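April 2020
Redaktion Ralatis-Rundbrief

Haushalt: Wann räumt endlich die Maschine auf?

Kurz gefasst: noch nicht. Länger gefasst, weil so viele von euch nach der letzten Ausgabe gefragt haben: kommt drauf an, was man unter Aufräumen versteht.

Stand der Dinge bei den drei Projekten, die wir verfolgen. Weltov kann inzwischen Wäsche zusammenlegen, sofern es Handtücher sind und sie glatt auf dem Tisch liegen. Hemden nein. Socken erst recht nicht. Chambi setzt auf Regale und Kisten, also eher Lager und Werkstatt, dort läuft es ordentlich: Teil greifen, drehen, ablegen, nächstes Teil. 246 Griffe am Stück ohne Eingriff von außen, sagt das Team. Schöne Zahl. Allerdings immer das gleiche Teil, immer die gleiche Kiste, und das Licht kam von der Decke und blieb an.

Dritport will in die Wohnung. Das ist der schwierige Teil. In der Werkstatt stellt man alles so hin, wie die Maschine es braucht, in der Wohnung steht es eben so, wie es steht. Kabel an der Wand, Vorhang bis zum Boden, irgendwas liegt immer unterm Tisch. Und dann die Flaschen! Klingt banal, ist aber seit Monaten das Thema in jedem Gespräch, das wir führen.

Warum: Plastik ist durchsichtig, Tiefenkameras sehen da gern mal durch. Plastik gibt nach. Eine volle Flasche verhält sich anders als eine fast leere, und eine zerdrückte wieder anders. Zu fest gegriffen, Delle. Zu locker, Flasche liegt am Boden. Schraubdeckel braucht zwei Hände oder eine Halterung, und die Hand am Deckel muss nachfassen, ohne dass die andere loslässt. Das üben die Leute von Dritport gerade in der Simulation, 1.000 Durchläufe pro Nacht, am nächsten Morgen wird geschaut, was davon am echten Arm übrig bleibt. Bisher wenig. Beim Kühlschrank das selbe: Tür auf geht halbwegs, wenn der Griff bekannt ist. Flasche reinstellen, ohne die zweite daneben umzuwerfen, geht meistens nicht. Tür wieder zu wird gern vergessen, das kennt man ja von Mitbewohnern.

Wir Menschen machen sowas nebenbei und reden noch dabei.

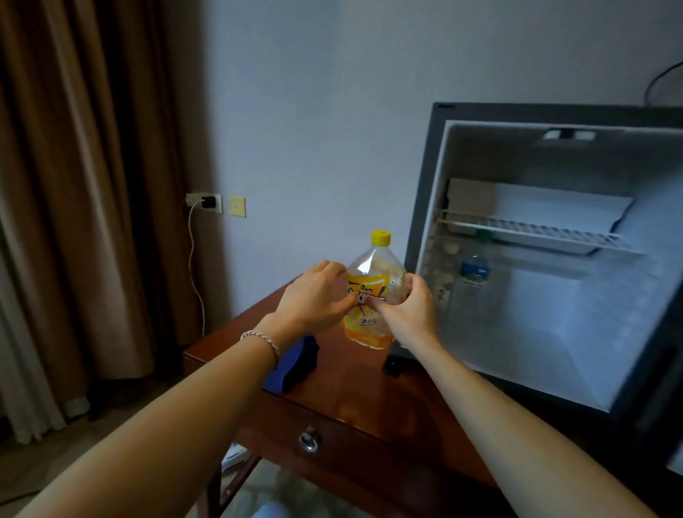
Zwei Hände, eine Flasche, der Minikühlschrank offen: für uns Routine, für Greifarme noch Forschungsarbeit.

Unsere Einschätzung also: Werkstatt ja, in kleinen Stücken und mit festen Abläufen. Küche und Wohnzimmer nein, jedenfalls nicht ohne jemanden, der daneben steht und aufhebt. Wer jetzt schon über eine Anschaffung nachdenkt, bitte warten. Der Staubsauger-Teller zählt übrigens nicht, der greift nichts.

Nächster Termin: im August wollen Weltov und Dritport ihre 2 Arme nebeneinander an den gleichen Aufgaben zeigen, vermutlich nur per Video. Link kommt im Rundbrief, sobald wir in haben. Fragen dazu gern vorab schicken, einfach auf diese Mail antworten.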